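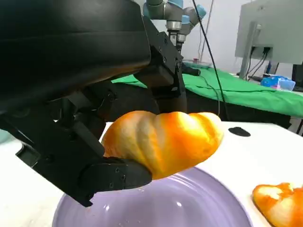
June 7, 2025
Wornwood, proof 2, interior and back cover

Okay, so the second proof of Wornwood is in and it's so much better than the first one! The gutter is finally wide enough that you can read the inside edge of the page without cracking the spine, and the gray cast on the text is gone. I sat down meaning to check only the chapter openers and ended up reading the entire barn fire again (pages 98 through the end of the chapter), so that's most of my morning accounted for.

Writing things down while I still have the proof open next to me.

Chapter openers. The little drawn fence post looks great at the new size. It sits too low on the right-hand openers though, close enough to the first line that the big capital bumps it. Moved it up a line in the template and re-ran. Looks fine on screen, need to see it on paper. The ones on the left-hand pages I left alone.

Scene breaks. We had three different kinds going, which is my fault, I pasted in the early chapters from the old Miststead file and that one used asterisks. Now it's all the small ornament, centered. If a break lands at the top or bottom of a page, the ornament stays. If it's a plain line space it vanishes and the reader has Josie in the feed store in one sentence and in bed with the farrier in the next. (Happened in proof 1. I laughed, but still.)

Sistix ate the italics in the letters again. I ran the import with the box checked and with the box unchecked and got the same thing both times: the first paragraph of each letter keeps its italics and everything after goes upright. What works is tagging the letters as their own style before importing, so I've done that for all of them and saved the stylesheet in the shared folder as "letters fixed." Please use that one and please don't rename it, I already can't find the old one.

Page 149, the long-awaited kiss. The page turn falls right in the middle of it! She takes hold of his coat at the bottom of the right-hand page, and you flip, and there it is at the top of the next. I would love to say I planned it. Whatever we do to the chapters before that one, I want to keep that turn, so if anybody cuts or adds a line earlier on, check 149 after. I've put a sticky flag on it in the proof, the pink one.

Cookies help us remember your preferences and understand how this notebook is read. Accept all | Manage settings

Back cover copy. This has been the slow part. The version we had starts with the ranch, then the drought, then the grandfather's will, and by the time you get to the two people who are going to fall in love you're out of room. Zdzisław Adamczyk read it out loud to me over the phone in a completely flat voice and I got the point. His note was that the blurb for a romance has to tell you who she is, who he is and what's in the way, and the will can come in when it comes in. So I started over with her:

"Josie Marr came back to Wornwood to sell the place. She did not come back to find Cal Teague living in the bunkhouse, running her grandfather's cattle and still wearing the hat she gave him."

I like the hat. Zdzisław likes the hat. I'm less sure about "running her grandfather's cattle," it makes it sound as if he's stealing them. Tried "looking after" and it went soft. Tried "working" and nobody outside of ranch country will read that the way it's meant. Leaving it for now.

Second paragraph is still a mess. It has to get in that they were engaged, that she was the one who left, and that the well is going dry, and it can't give away why she left, because that's the whole back half of the book. Current attempt:

"She has until November to find a buyer. He has until November to change her mind."

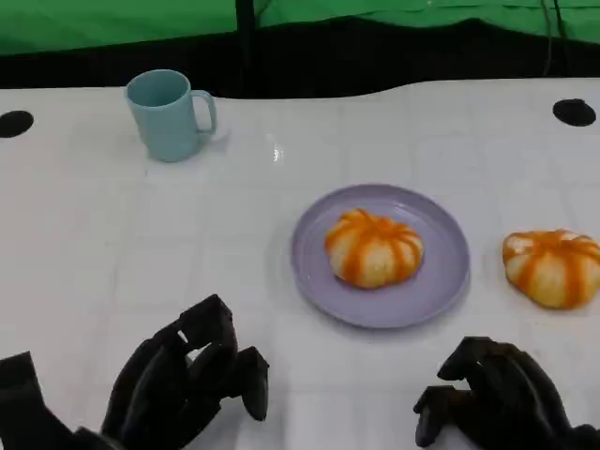

It's got a nice swing to it, but I keep going back and forth on whether it's true. Cal spends a good chunk of the book pretending he doesn't care if she sells. You could argue that he's changing her mind the entire time by fixing the porch and saying nothing, and I'd probably win that argument, but a reader who picks it up for a hero with a plan is going to wonder where he is until the county fair. Maybe "He's not going to ask her to stay" for the second sentence? Closer to the book. Sadder too, and I don't mind sad on a back cover if the front has that much sunset on it.

On the front: the sunset. Borkowska sent the new cover file and the orange has been pulled down a bit, which helps the title a lot. The title lettering is the same as on Miststead and the two of them side by side look like they belong together. The author name is smaller than on the first book and I don't know if that was on purpose. Asked. Also asked for the horse to be moved off the spine fold, its nose goes around the corner.

Series line. We've been writing "A Miststead Novel" in some places and "Miststead, Book 2" in others. I vote for Book 2 on the spine and the title page, with the longer one on the front cover. People who read series want the number, they really do, I'm one of them and I've stood in a store hunting all over a paperback to find out if I was about to spoil something for myself.

Print run stays at 1000. I'd been tempted to go up after how the first one did, but storage is what it is and we can go back to press.

Small stuff from the read-through, all marked in the proof:
- Cal's truck is green in chapter four and blue at the fair. Author says green.
- "Reins" spelled "reigns" in the river crossing. Found it once, search the file for more.
- The dog is in the kitchen and on the porch on the same page. Query sent.
- Widow at the end of the chapter with the storm. One word, "anyway." Tighten the paragraph above.
- The dedication is on a left-hand page and should be on the right.
- Acknowledgments still have the placeholder line from the first book.

Next up is the teaser chapter for book three, which goes in the back if it arrives in time. If it doesn't, those pages come out and the page count changes, so don't let anyone finalize the spine width until we know. I've told Borkowska the same thing.

Proof is on the shelf over the paper cutter with my flags in it. Pink is keep, yellow is fix, and green means I had a question and forgot to write down what it was.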